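We use cookies to remember your settings. By carrying on you accept this. OK

Bench notebook - laundry cell, Flolbridge
17/12/2021

Came in meaning to do the quarterly cable check and ended up spending most of the day on the left wrist. Ladan had left me a sticky note saying it "feels notchy" and she was right, you can feel it with the motors off if you turn it slowly by hand. Worse one way than the other.

Took the gripper off, cleaned out a frankly disgusting amount of lint (flannel, I blame the flannel) and found one of the four screws on the wrist plate had backed out nearly a full turn. Put threadlock on all four and did them up again in a cross pattern. Notch mostly gone! Not all of it. I want to look at the bearing in the new year but I'm not stripping the joint a week before we shut.

Re-zeroed the left arm after that and the wrist offset came out at 43 ticks, against 7 back in November. So that screw has been working loose for a while and we've been quietly correcting for it in software. Explains Uriel's missed grabs, I think.

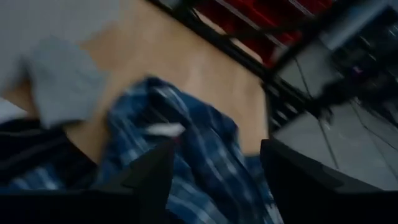
Wrist camera on the plaid shirt, fingers closing.

The wrist picture smears whenever the fingers move at full speed. I've tried a shorter exposure and it helps a bit but then darker cloth turns to soup, so for now it's back to the old setting. Would rather fix it with a lamp - there's a Postura one on order from Ait Ali, no date yet.

Then both arms together, left one on the pile and right one at the bin, same clothes as always so the logs compare.
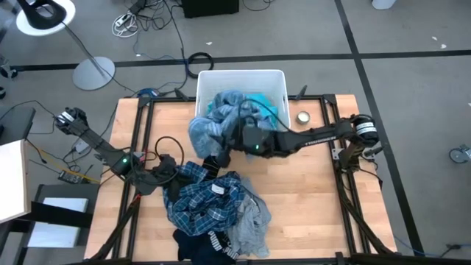 Main thing I was watching for was the cable loops. They need enough slack for the wrist to roll all the way over, but too much and the loop starts catching on things, mostly bin rims and sleeves. I shortened the left one by a thumb's width and re-tied it. Left the right alone. If anybody moves that clamp please write it down in here, I spent ages last month chasing a fault that was only a tight cable.

Run counter was at 2330 when I started and I did 157 cycles after the rebuild. No drops from the left.

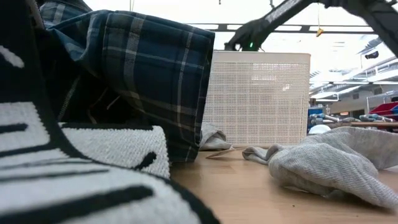 Right arm still comes in a touch low over the rim for my liking. I raised the approach height in the config and saved it under a new name, old one is still there if Ladan wants to go back. Didn't get to the shoulder screws on that side, so those are first job next time, and the same threadlock please, the blue.

To do:
- bearing for left wrist, ask Zeltdale if they have one in stock
- lint brush for the bench, ours has walked
- Uriel to rerun his grab test with the new zero
- cable check, which I never did

Back to top | Contact the workshop | © 2021 Flolbridge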